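Working out the period of a Vigenère text that has nulls in it

Asked in Classical Ciphers, 2 answers

I am trying to read an old message which I believe is a Vigenère or something near to it. It comes from a set of practice messages made by our cipher club in Purdale many years ago, and the solutions are lost. The text has 2,000 letters, so in principle it should be long enough. It has no spaces and no punctuation.

What I did until now: I counted the distances between repeated groups of letters (the Kasiski way), and I calculated the index of coincidence for all periods from 2 up to 30. With a normal Vigenère one period should stand out, and also its multiples. In my case there is only a weak bump at 8, and then nothing clear at 16 or 24. When I cut the text into 8 columns and try to solve each column as a Caesar shift, I get a few good pieces in the beginning and after that it is garbage.

The only note that came with the messages says that "the clerk put in nulls where he pleased". Can it be that the nulls destroy the period? And if yes, how can I find them when I do not know the key? I used the statistics page of Casteo and later checked the numbers by hand, so I trust the counting. The plain text should be English.

Thank you in advance, and sorry if the question was already asked. I searched but found only questions about nulls in substitution ciphers.

Answer 1 (accepted)

Yes, nulls can do exactly this, but it depends on when they were put in. There are 2 cases and you should first decide which one you have.

In the first case, the clerk added the nulls to the plain text before he enciphered. Then the key is running also over the nulls, and the period stays perfect. You would see strong values at 8, 16 and 24, and the only damage is some strange letters in the solution. This does not fit to what you describe.

In the second case, he enciphered first and then threw extra letters into the cipher text. Each extra letter moves everything after it by one position, so your columns are correct up to the first null, and after it they are mixed. This fits very well to "good pieces in the beginning and after that garbage".

I would go like this:

Do not use the whole text. Take a short window, for example 150 letters, and calculate the index for period 8 only inside the window. Then slide the window forward. The values are noisy with so few letters in each column, so look at several windows together before you believe one of them.

Take the good pieces in the beginning and try to recover the complete key word from them. You need all eight shifts, but a key word is often a real word, so with five or six letters you can guess the rest.

When you have the key, go forward letter by letter. At the place where the English stops, delete one cipher letter and decipher again from there. If the English comes back, you have found a null. Sometimes you must try two or three neighboring positions - the wrong one still gives readable text later, only with a mistake of one or two letters near the null.

This last step is boring by hand but easy with a small program. Keep the key at the same phase when you delete the letter, otherwise you will lose the alignment and think that the method failed. I made this mistake myself and lost an evening with it.

Also write down the positions of the nulls when you find them. Clerks are lazy, and if he put them after every long word or at the end of each line, you can predict the next one.

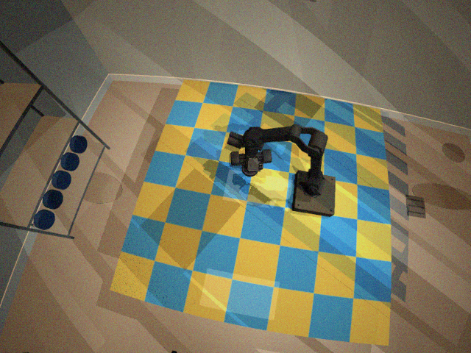

Robotic arm on a blue and yellow checkered mat, computer rendering.

One more remark about 16 and 24. With nulls in the cipher text, the longer periods suffer more than the short one, as there is more chance that a null falls between two letters you compare. So a weak 8 with nothing at the multiples is not a reason to throw away the 8.

Answer 2

Did you try the autosolver in Vemasis? You paste the text and it gives the key in a few seconds. It worked for me with a text much shorter than yours. I don't know if it can handle nulls, mine had none.

Could be also Beaufort, check that.

Comment from the asker

Thank you both. Vemasis gave me a key of 11 letters and a nonsense text, so I went back to the first answer. With the windows I have now six letters of the key, P-A-T-H-A-K, and two letters are missing. I thought first it is the word Pathak alone, but the period of 8 is quite clear in the first part, so something must follow. I will try the pairs by program tonight.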